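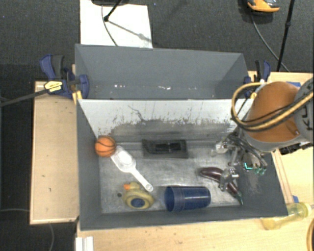 Gray bin with scuffing along the lower wall and a worn floor.

Removing scuff marks from storage bins

Dark scuffing is usually material transferred from whatever has been rubbing against the wall. Scratches are cuts in the surface and will not wash out. Run a fingernail across the mark: if it catches, it is a scratch.

Empty the bin and wipe out loose grit first. Grit left under a cloth makes new scratches.

Mix 5 drops of dish soap into a quart of warm water. Wash the walls from the top down, rinse, and dry with a towel.

For marks that remain, make a paste of 2 parts baking soda to 1 part water. Leave it on for 8 minutes, then rub with a damp cloth using light pressure. Rinse twice - dried soda leaves a white haze in the corners.

Melamine foam also works but is a fine abrasive and will dull a glossy wall. Test it on the underside. Do not use acetone on plastic bins.

Cloudy smears on the floor of a bin are often soap residue. Wipe with 1 part white vinegar to 6 parts water, then plain water. Never mix vinegar with bleach.

Felt pads under heavy items slow down new wear. Replace them when the felt packs flat.

Filed under: Storage, Cleaning
Next: Labels that stay on in a damp garage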